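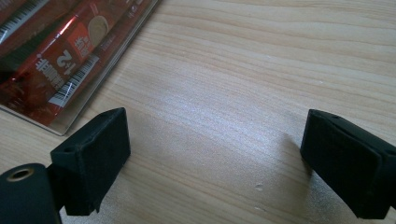 Jolto Hand Kit on the practice table, fingers open, with a packaged product in a red wrapper.

Jolto Hand Kit for School Clubs
Two-finger hand-held gripper for pick-and-place training
Item 134
Made by Jandent, Stultenville

Overview

The Jolto Hand Kit is a gripper which the student holds in the hand. It has two black fingers that open and close. The kit was designed together with the robot club of Sperling School, where the students prepare every year for the pick-and-place class of the Stultenville Open. They wanted to practice picking without waiting for their turn at the one robot arm of the club, and they also wanted to record their own examples for it.

Kwok-wai Yau, the teacher of the club, uses the kit with students from 12 years. Younger students can use it too, but for small hands the trigger is a little far away, and we recommend to order the short handle.

What is in the box

1 handle with trigger
1 pair of flat fingers, black
1 pair of spare finger pads
1 camera holder (camera is not included)
Threaded inserts and screws, one bag
1 hex key
Exercise booklet, 19 exercises, English

Assembly

The club version comes in parts, and the students build it. Please plan two club meetings. In the first meeting the students press the inserts and put together the handle. In the second meeting they mount the fingers and adjust the opening. The inserts must be pressed with a soldering iron, so an adult should be at the table. Do not tighten the finger screws completely before you have tested that both fingers close in parallel. This is the most common mistake in the messages we receive.

If your club has no soldering iron, choose the version with the inserts already in place. The price is the same but the delivery takes one week more.

Exercises

The booklet begins with wooden blocks and goes on to real objects from the shop. Packaged food is good for learning, as every package behaves differently under the fingers. A clear plastic tray is stiff at the rim and soft in the middle. A glossy wrapper reflects the lamp, and this is a difficulty for the camera and for the program after it. Exercise 7 uses such a package on a plain table: the student approaches slowly with open fingers, keeps both pads low, closes on the short side and places the package inside a square of tape. In Exercise 8 the package is turned by the student's partner before each attempt, so that the printing is sometimes upside down and the barcode is on another side.

Hui-mei Choi, who was team captain last season, wrote the tips on the side of the pages. Her tip for Exercise 7: "Look at the table between the fingers, not at the fingers. When you see the package in the gap, then you close."

For the competition

The flat fingers follow the size rule of the Stultenville Open, junior class. The same fingers can be screwed on the Jolto arm, so what the students practice by hand is done with the same contact surface by the robot later. Last season the Sperling team recorded 3,589 picks by hand between October and March. Tsung-han Ko and Pui-shan Pan sorted the recordings and removed the bad ones, and they made a short guide on how to name the files. The guide is in the booklet as an appendix.

Care

Clean the pads with a damp cloth. Do not use alcohol, it makes the surface hard. Small scuffs on the edges of the fingers come with normal use and have no influence on the grip. Change the pads after 2,000 picks, or earlier if light packages begin to slide. Keep the kit away from the window sill in summer.

Questions from clubs

Can left-handed students use it?
Yes. The handle is symmetric. Only the camera holder must be moved to the other side, with two screws.

Can we print our own fingers?
Yes, many clubs do. The drawing files are sent with the order confirmation. Please keep the distance of the screw holes, otherwise the finger will not fit on the arm.

Which camera do you recommend?
Any small camera with a wide lens which fits the holder. Set the exposure by hand if your table is shiny.

Is one kit enough for a club?
For a group of four students, yes. One picks, one moves the object, and two look after the recording. Then they change.

Ordering

Schools and clubs can order by invoice. Please write the name of the school, the version (inserts in place or not) and the handle length. For questions about spare parts, ask for Indrek Raudsepp in the Jandent workshop. He answers the phone in the afternoon until 4:30.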